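I've been off the walking-arm stuff since February and on cards. The job is a small one to describe: a simulated arm, a green mat, some stacks of cards on it, and a planner that has to move one stack without disturbing its neighbors. I thought I'd have it done in a couple of evenings. I was wrong, and most of the time went into one part of the software, so I'm writing that part down.

The code is in a repo called Dunda. It has three pieces. There's a perception node that finds stacks and reports a pose and a height for each one. There's a grasp planner that picks where the fingers should go. Then there's the motion side, which is mostly an off-the-shelf sampling planner with my own wrapper for the last few centimeters. Nantana Srithong wrote the first version of the wrapper, and I've been changing it ever since.

## The approach

The trouble was all in the descent. From far away the planner was fine. It would bring the hand over the mat, stop at the pre-grasp pose and wait. Then it had to come down with the fingers open, and on a mat this crowded there isn't much room for them.

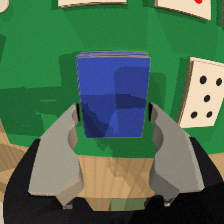

*Fingers open on either side of the blue stack.*

My first grasp planner treated each finger as a box. It was quick and it was wrong in both directions. The boxes were too fat near the tip, so perfectly good grasps got thrown out because a box overlapped the next stack over. Higher up they were too thin, so the planner sometimes approved a grasp where the outer face of a finger would clip something tilted toward it.

Thiện Khương suggested using a convex decomposition of the real finger mesh, with the pads as separate bodies. I put that off for a week since I didn't want to touch the collision code, then did it in an afternoon. The settings that matter:

- Pads are allowed to touch the target stack and nothing else.
- Finger bodies aren't allowed to touch anything, the target included.
- The mat and the table are one collision object, with a small offset on top.

That last one needs care. Set the offset too high and the pads close on the upper cards only. Too low and the planner reports the start state in collision as soon as the fingertips are down, and after that every plan fails with the same unhelpful message. I spent a whole evening on that message. If you use Prondarard for your scene graph, check whether it adds its own padding to every object by default. Mine did, and my offset was being added on top of it.

## Where the pose comes from

The perception side fits a rectangle to the top of each stack and takes the height from depth. Shadows are the main nuisance. The arm throws a shadow over whatever it's reaching for, and a dark blue region next to a light blue region looks like two objects to a color segmenter. I tried tuning thresholds and got nowhere. What worked was doing the split on depth first and using color only to label the result.

The other nuisance is that the cards in a stack don't line up. If the lower ones stick out past the top one, a rectangle fitted to the top card is smaller than the thing you need to get your fingers around. I now fit two rectangles, one to the top face and one to everything above the mat in that cluster, and give the grasp planner the second one. The first is only used for orientation, where it's the steadier of the two.

Here's the order things run in now:

1. Segment on depth, label on color.
2. Fit both rectangles and publish the pose.
3. Generate grasp candidates, 90 per stack, spread over rotation and offset.
4. Drop any candidate whose fingers collide at the open width.
5. Check the straight-line descent for what's left.
6. Sort by clearance and hand over the best five.

Step 5 used to come after the sort. Moving it made the whole thing slower per stack but cut out the retries, and the retries were costing more. 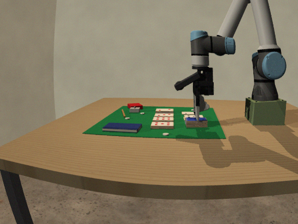
The descent itself is a Cartesian move with the wrist held vertical. I check inverse kinematics at every waypoint and reject the candidate if any joint jumps more than a set amount between two of them. That check matters most near the edge of the reach, where the elbow solution likes to flip. Before I had it, the controller would try to follow the flip and the simulator would respond by flinging the arm sideways through everything on the table.

I also split the controller into two modes. Down to the last stretch it tracks position. After that it goes to a softer gain, so that if the height estimate is off, the arm pushes a little and stops. Rungnapa Chaiyaporn had something similar in an old project called Vivdale and let me copy her gain schedule. I only changed the damping.

## Testing

Each run of the test suite is 100 random layouts. The layouts are saved with their seeds, so when one fails I can load it again and step through it. I should have done this from the start. For the first part of the work I was generating fresh layouts every time and couldn't tell a fix from a lucky draw.

The full log has 3,000 attempts in it across all the versions. The failures I see most often now are:

- The target is fine, but there's no finger clearance at any rotation.
- Two stacks touch and perception reports them as one.
- The top card slides when the pads close.

The first one isn't a bug. The planner should say so and move a neighbor first, and at the moment it just gives up. I have a branch where it asks for a second-best target instead — it half works.

For the second, I look at the scene from overhead and compare the cluster outlines against the simulator's own positions. 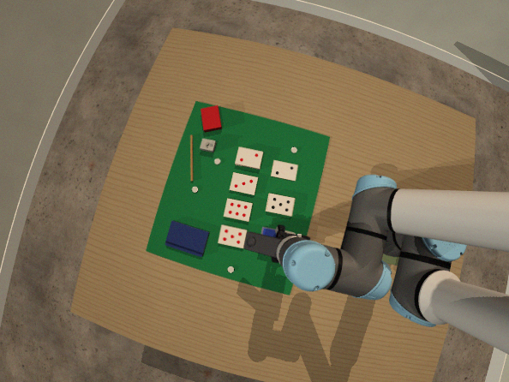 **Why not feed the planner the simulator's exact poses and skip perception?**

Exact poses are useful for debugging the planner on its own, and there's a flag for that, but the grasp margins you end up with are too tight to hold once the poses come from a camera.

With the flag on, any failure has to be in planning or control, so I run each bad layout both ways before I open an issue. Prasert Chaimongkol added a script that does both runs and prints the two logs side by side. It's in the tools folder, and it needs the saved seed as its only argument.

Next is the sliding top card. I think the pads are closing too fast and one of them makes contact before the other, which would mean the fix is in centering the hand and the friction settings are fine as they are. I'm going to log contact times for both pads before I change anything. The branch with the second-best target stays unmerged until that's done.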